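Trasow Regional Council
Joint Session on Employment and Youth Training
Minutes of the May Meeting

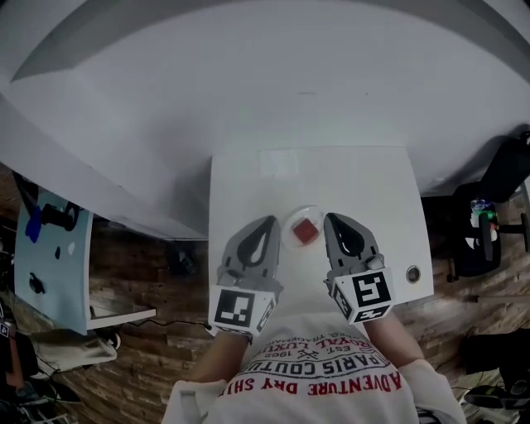

A red square block on a clear round plate, with a gray hand-held gripper on either side.

Presiding: Remedios Castillo, Chair
Recording: Colton Chisholm, Clerk to the Council
Members present: the delegates for Trasow Central, Trasow North, Simenov, Lục and Grorkside
Absent with notice: the second delegate for Simenov

1. Call to order

The Chair called the meeting to order at 9:35 a.m. and noted that a quorum was present. The agenda was adopted with one change: the item on bus fares was moved ahead of the item on the apprenticeship fund at the request of the Grorkside delegate.

2. Minutes of the previous meeting

The minutes were approved as corrected. In the paragraph on school leavers, "Lục district" replaces "Lục town." The Clerk was asked to send the corrected copy to the district offices.

3. Report on registered job seekers

The Clerk presented the quarterly report. At the close of the quarter, 2,344 residents under the age of 30 were registered as seeking work in the region. Of these, 914 had been registered for more than one year. The Clerk drew attention to the Grorkside figures, which now include residents who formerly registered at the Simenov office. For that reason the two districts should not be compared with earlier quarters.

The Lục delegate stated that the register understates the position in rural areas. Many young people in the district work a few weeks at harvest and do not register for the rest of the year. The delegate asked that the council consider a household survey before the next budget is drawn up.

The Chair replied that a survey had been discussed last year and had been set aside on grounds of cost. She was willing to reopen the matter if the districts would share the expense. The Trasow North delegate asked that any survey use the same age groups as the register – the last one did not, and its results were of little use to the budget office.

Resolved: that the Clerk prepare an estimate for a household survey in Lục and Grorkside, with the cost divided among the districts. Carried without dissent.

4. Bus fares for trainees

The Grorkside delegate reported that trainees who live beyond the ring road pay two fares each way to reach the training center in Trasow. Several had withdrawn from the spring courses and had given travel as the reason. The delegate moved that the council issue passes to all enrolled trainees, beginning with the fall term.

The Trasow Central delegate supported the aim of the motion but questioned whether trainees living within walking distance should receive a pass. After discussion the motion was amended to cover trainees whose journey requires more than one fare.

Moved by Grorkside, seconded by Simenov, as amended. Carried, with Trasow Central abstaining.

5. Apprenticeship fund

The council reviewed the use of the fund for the current year. The fund has supported 345 apprenticeships, of which 304 remain active. The Clerk explained that the difference includes both early completions and withdrawals, and that employers are not at present required to say which.

The Simenov delegate expressed concern at the reporting rules. Public money was being paid to firms on the strength of a single form, submitted once, and the council had no means of knowing what became of an apprentice who left. The delegate asked that payment of the final installment be tied to a closing statement from the employer.

The Trasow North delegate cautioned against placing more paperwork on small workshops, some of which had joined the program only after long persuasion. A one-page statement would be acceptable.

The Chair directed the Clerk to draft a closing statement of no more than one page and to circulate it to the members for comment. The matter will return to the agenda under unfinished business.

6. Correspondence

A letter was received from the Lục parents' association asking that evening classes in bookkeeping be restored. Referred to the training center for reply.

A letter was received from the regional assembly inviting the council to submit its views on population and employment planning. The Chair will prepare a draft response. Members wishing to contribute were asked to send their remarks to the Clerk in writing.

7. Other business

The Grorkside delegate asked when repairs to the roof of the district employment office would begin. The Clerk stated that two bids had been opened and that a third had arrived after the deadline and was returned unopened. An award is expected before the summer recess.

The Simenov delegate asked that meeting papers be sent out earlier. The Chair agreed – papers will go out five working days before each meeting, and late items will be held over unless the Chair rules them urgent.

8. Adjournment

There being no further business, the meeting was adjourned at 11:50 a.m.

Respectfully submitted,
Colton Chisholm
Clerk to the Council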